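Trareo 3-Night Apartment Stay in Amadi: What You Get When You Book With Me

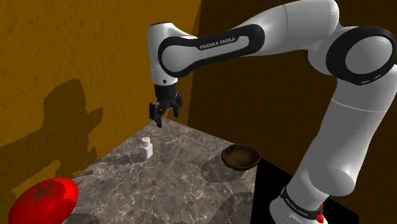
Tomato, shaker and wooden bowl on a marble tabletop.

Hi, and welcome to my listing page! I put together apartment stays in Amadi, and the Trareo is the one I book more than any other. I stayed there myself for most of a February before I ever sold a night in it, so what follows is my own take, with the bits I'd want to know if I were the one dragging a suitcase up the hill.

The package is 3 nights in a one-bedroom apartment in the Tratomov quarter, which is the old part of town between the river and the covered market. It sleeps two adults comfortably. There's a sofa bed in the living room, and it will do for a teenager, but I wouldn't put a grown man on it for the full stay (I tried it once and my back complained all the way to the airport).

Where it is

Tratomov is the neighborhood I'd pick for a first visit. You walk out the front door, turn left, and you're on the market street before your coffee kicks in. The ferry dock is downhill, the fort is uphill, and the streets in between are too narrow for buses, so evenings are quiet. If you want bars that stay open late, look at the harbor side instead — I have a couple of places there too, just ask.

The walk up from the dock is 80 steps with a handrail on one side. It's fine with a backpack and a pain with a big hard-shell case. There's a flat way around past the post office that takes longer, and I send the directions with your confirmation.

What's included

3 nights in the apartment
Final cleaning, bed linen and bath towels
Trukine travel card for each guest, loaded for the whole stay
Ferry transfer from the mainland terminal, one way
Late checkout until 2 p.m. when there's no one arriving the same day

The Trukine card works on the ferries, the tram and the little funicular up to the fort. Tap it once when you get on and forget about it. It doesn't cover the airport bus, and yes, I've asked them about it!

What's not included

The city visitor tax (you pay it in cash at check-in), breakfast, and the ferry back. Lots of my guests go on down the coast afterward, so I stopped bundling the return.

The kitchen

You can cook a proper dinner in it. Two burners, a small oven, a full-size fridge, sharp knives, a coffee pot that makes enough for two. Salt, pepper and oil are in the cupboard. The market opens early and the vegetable stalls start packing up after lunch, so go in the morning if you want good tomatoes. Bring a bag, because the stalls charge for them now.

Price

The whole package is $568 for two people in low season, and that's the total for the stay, not per night. Summer and the holiday weeks cost more and I quote those by email. A third guest on the sofa bed pays for the linen and an extra Trukine card. Bookings for next spring open on 7th November.

I take a deposit to hold the dates and the rest when you arrive. Cancel two weeks out or earlier and you get the deposit back. After that I'll move your dates once if the apartment is free.

Good to know

The Wi-Fi is decent in the living room and patchy in the bedroom. Heating is included, air conditioning is only in the bedroom. There's no elevator, and the apartment is on the second floor. Small dogs are welcome — let me know the breed first. The church bell next door rings on the hour from 8 a.m. and stops at 9 p.m.

The wall map in the hallway is a jigsaw, by the way, all 2,048 pieces of it, glued down by the owners. Please don't pick at the corner!

To book, send me your dates, how many of you there are, and which ferry you're hoping to catch. I usually write back the same evening.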